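Gokmont Brings Gift Wrapping Table and Ribbon Lessons to Its Skavetwood Shop

SKAVETWOOD, March 2023

2 Comments 50 Shares

Gokmont, a seller of artificial flowers and wrapping materials, is pleased to announce that its wrapping table in Skavetwood is now open to all customers. At the table, visitors can have a bouquet wrapped while they wait, or they can learn to wrap it by themselves with the paper and ribbon of their choice. The service is included in the price of every artificial bouquet bought in the shop.

The wrapping table was first tried in September, when Gokmont offered it only to customers who ordered for weddings. In the months after, the shop wrapped 3,257 bouquets, and a large part of them went to people who had no wedding at all. They wanted a present for a mother, a teacher or a neighbor who moved to a new house. For this reason the company decided to open the table for everybody and to prepare a new line of paper and ribbon for it.

The new line is made in soft colors. The wrapping paper comes in lilac, cream, pale blue and gray, and each outer color has a thinner inner paper that goes with it. Gokmont recommends two layers for artificial flowers. The outer layer gives the shape and must be a little stiff, while the inner layer is seen around the flower heads and makes the passage from the paper to the flowers more gentle. A single layer is also possible for small bouquets, and it costs less.

The ribbons are satin and they can be ordered with printed words or without. The printed ones were the most requested item during the trial. Customers like that the words are small and that they run along the ribbon, so the message is found only when a person holds the bouquet in the hands. The bow is tied at the narrow part of the wrapping, and the long ends are left free. They can be cut by the customer at home, but Gokmont advises to wait with the scissors until the bouquet is standing in its final place.
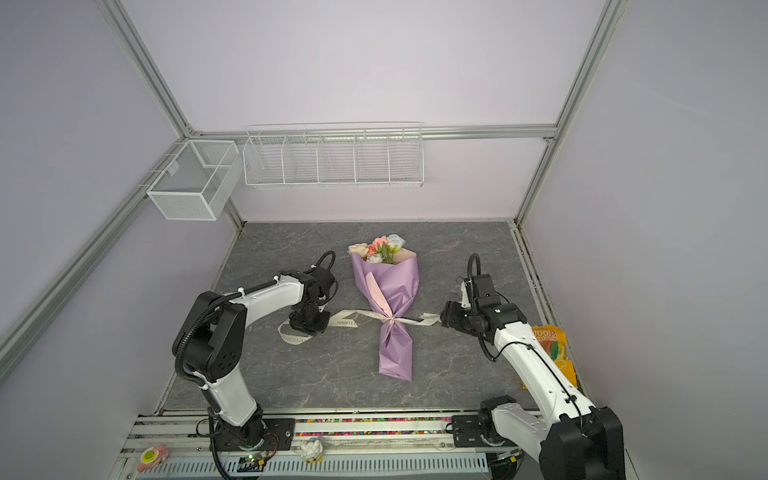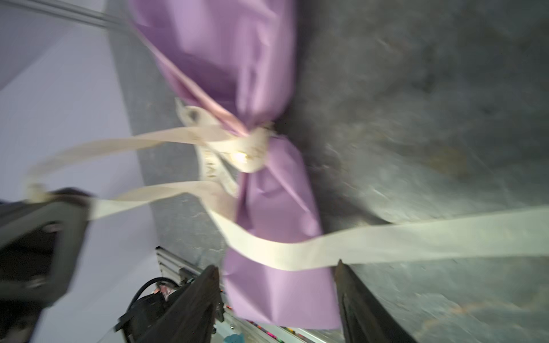
Lilac wrapping with a cream ribbon.

According to Oosthuizen, the ribbon is the part where most people lose their patience. Satin slides, and a knot that looked good on the table becomes loose when the bouquet is lifted. Oosthuizen advises to make the first knot flat and tight, to hold it with one finger, and only then to form the two loops of the bow. The loops should be pulled at the same time and with the same force – if one is pulled first, the bow turns to the side and the printed words end up at the back. It is also better to begin with too much ribbon than with too little. A long end can be shortened, but a short one makes it necessary to start again.

The lessons at the wrapping table follow the same order. Participants first choose the flowers and put them together in the hand, with the bigger heads in the middle and the green leaves between them. Then the stems are fixed with tape, and the two papers are folded around. The ribbon comes at the end. A lesson takes 50 minutes and each participant takes the finished bouquet home. Paper, tape and ribbon are prepared by the shop. Participants who already own artificial flowers are welcome to bring them, also if these are some years old, and to give them a new wrapping.

Gokmont has also printed 2,000 small cards with advice for the care of artificial bouquets, which are put in the bag with each purchase. The card explains how to remove dust with a soft brush, how to keep the colors away from strong sun, and how to store a wrapped bouquet so the paper does not get folds. A bouquet should be laid down on a flat surface with the bow on the upper side. If it is stored in a box, the free ends of the ribbon should be rolled loosely and not pressed under the paper.

The paper in the new line is supplied by Plonska, which has worked with Gokmont for the wedding orders also. Additional colors are planned for the autumn. Customers can leave their wishes about colors in the notebook next to the cash desk.

The wrapping table is open during the usual hours of the shop. For wrapping of a bought bouquet no appointment is needed. Places for the lessons are limited and should be reserved at the cash desk or by telephone. Orders with printed ribbon can be picked up on the next working day, or later if the customer wishes so.

About Gokmont

Gokmont sells artificial flowers, wrapping paper, ribbons and small decorations for the home. The company serves private customers as well as wedding planners and restaurants. Its shop in Skavetwood offers ready bouquets and also single stems, which can be combined freely.

Share this release 50 Shares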